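10/14/19

Finally started on the fall table today! I pulled out the little striped pumpkins (so cute, I could keep them up until March) and put the lavender plate with the teal mug, which I wasn't sure about - but I kind of love it. 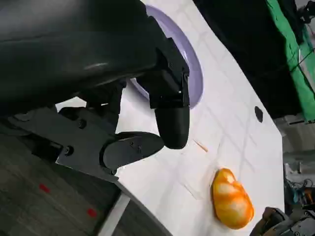
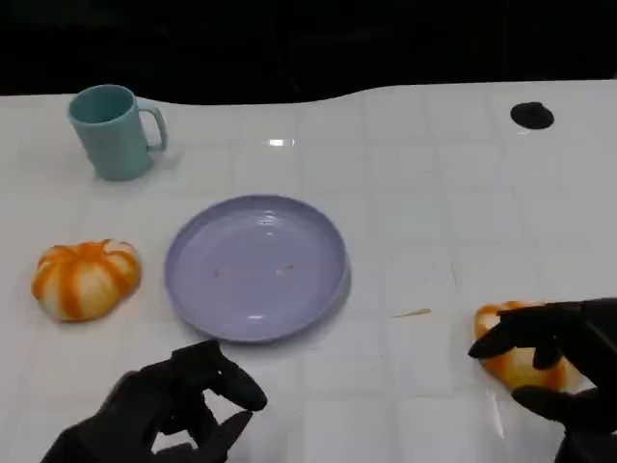 Nicanor Troncoso thinks the pumpkins should go on the plate, all piled up, and the mug should go back in the cupboard. Hmm. Maybe - I do want somewhere to put my cocoa.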